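The Last Bus to Prakley

The bus left Utham at 9 with two passengers, my aunt and me. She had the window seat and the sandwiches. It was April and the heater was stuck on.

"Your grandfather walked this once," she said. "All 72 miles. He wouldn't pay the fare."

I asked what he did when he got there.

"Turned around. The shop was closed."

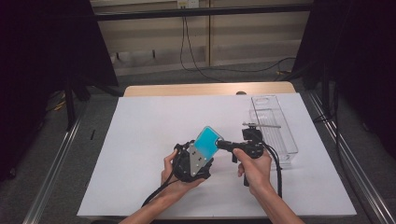
Both hands on the gripper, the blue piece held at a slant.

We stopped at Demissie for fuel. The driver bought a newspaper and read it standing up. My aunt ate her sandwich, then half of mine, and told me about the house, which had sold that winter to a couple from the coast. They were keeping the stove.

It was dark when we got to Prakley. The shop was closed. She tried the door anyway, and then we went to look for a room.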